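Ticket 2397: Family blog, August photos not loading in post

Status: open
Site: Mamitetti family blog, Gilani theme

Reported: My August catch-up post has the Tilville fair, the first week of school and the kids' swim party in it. The text shows fine. The fair pictures stay blank on my phone and on my mother-in-law's tablet. They load on the laptop.

Tried so far: cleared the phone browser, logged out and back in, took the post down and put it up again. No change.

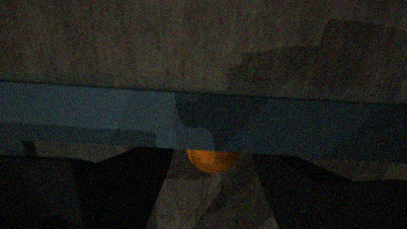
The fair album has 40 pictures in it, all uploaded from the phone through the Ginlow app. Swim party pictures went up from the laptop and those load everywhere. I put a test post up at 7 tonight to see if the app was the trouble. I still can't get the one of the kids on the Ferris wheel.

Update: Turned off "keep original size" in Ginlow and sent 2 fair pictures again. Both show on the phone now. Tablet not checked yet. 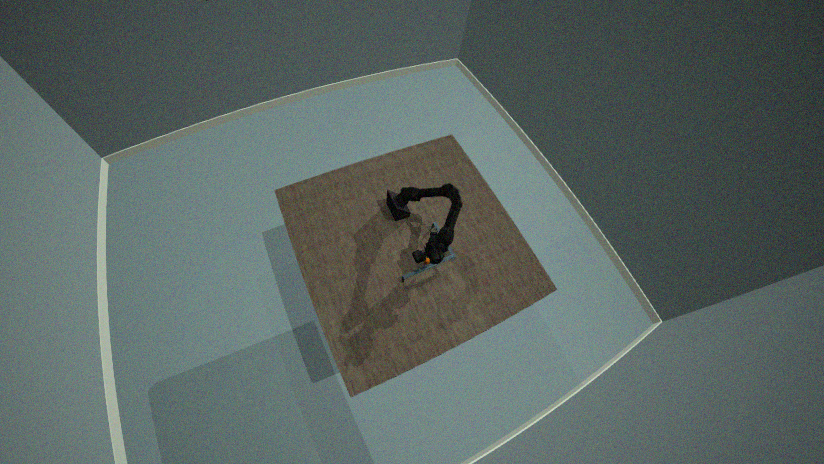 Mamitetti

Tablet checked after supper. The same pictures load there too. I'll redo the rest of the fair album tonight with the setting off. Please leave the ticket open until the school pictures are done, and let me know if the captions will carry over or if I have to type them in again.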